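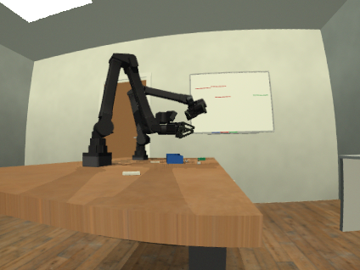
Drutora is an open-source software package for planning and coordinating the motion of two robot arms that share a workspace. It takes in a model of the arms and the furniture around them, a list of goals for each gripper, and a set of timing rules, and it produces joint trajectories that can be played in a simulator or sent to real motor controllers. It was started by the software engineer Ekua Odoi, who wrote the first version as a replacement for a pile of scripts she had grown tired of fixing. The name covers both the planning library and the small desktop program that ships with it.

Background

Planning for a single arm is a well-studied problem. A second arm on the same table makes it much harder, and much more interesting! If each arm has six joints, the pair has to be treated as one machine with twelve, and the space of possible poses grows so fast that a plain grid search is hopeless. Each arm is also a moving obstacle for the other. The forearms of a tabletop pair can easily cross the same patch of air, even when the two grippers are headed for objects at opposite ends of the table.

Earlier tools often dealt with this by locking: one arm moved while the other waited. Locking is safe and simple, but it wastes most of the time a second arm is meant to save. Drutora was built to let both arms move at once wherever the geometry allows it.

Planning method

The planner works in two stages. In the first, it finds a path for each arm alone, using a random tree search that grows from the start pose and the goal pose until the two trees meet. In the second, called weaving, it lays the two paths side by side and looks for a schedule in which the arms never come closer than a set margin. Weaving can slow an arm down, pause it or back it up a short way. If no schedule works, the planner goes back to the full joint space and searches for both arms together, starting from the point where the conflict was found.

The beauty of this design is that the expensive search is seldom needed. In the test suite published with version 8, which holds 428 tabletop problems, 211 were solved with no change to the single-arm paths at all, and only 37 needed the joint search. The rest were settled by changes in timing.

Collision checking uses simple shapes. Links are wrapped in capsules - cylinders with rounded ends - and grippers in a slightly larger hull that covers the fingers in their open position. Tables and walls are treated as flat slabs. Small loose objects get boxes, and an object joins the arm's own shape once it has been grasped.

Perception

Drutora doesn't do its own object recognition. It expects a list of poses from outside, and most users supply one through Plurkunside, a companion module that turns depth camera data into labeled boxes. Each box carries an uncertainty value, and the planner widens its safety margin to match. A small block at the far corner of a table, seen from a shallow angle, may get a generous margin on the first pass and a tighter one after a second look.

In simulation the true poses are available, so Plurkunside includes a noise mode that shifts and drops detections on purpose. Plans that survive the noise mode tend to hold up far better on hardware.

Simulation and tooling

The package comes with a set of rendered rooms. The best known is a plain office room with two black arms mounted on a wooden table, a few small objects on the tabletop, and a door and a whiteboard on the wall behind. A rendered room gives camera-based modules a background to cope with, something a bare gray grid never did.

The desktop program, Traslow, plays back a plan on a timeline. Each arm has its own track, and a third track shows the smallest distance between them at every moment. Dragging a block on either track reruns the weaving stage right away, and it is a wonderful way to get a feel for why a schedule works. Traslow can also record joint positions from real arms and lay them over the planned ones.

Limitations

The planner assumes rigid objects and fixed bases. Cloth, cable and liquids are outside its scope, as are handovers in which both grippers hold one item for more than a moment. Support for longer two-handed grasps exists in an experimental branch kept by Abou Zeid, a small robotics firm, and was last merged with the main code in November.

See also

Motion planning
Collision detection
Rapidly exploring random tree
Robot simulation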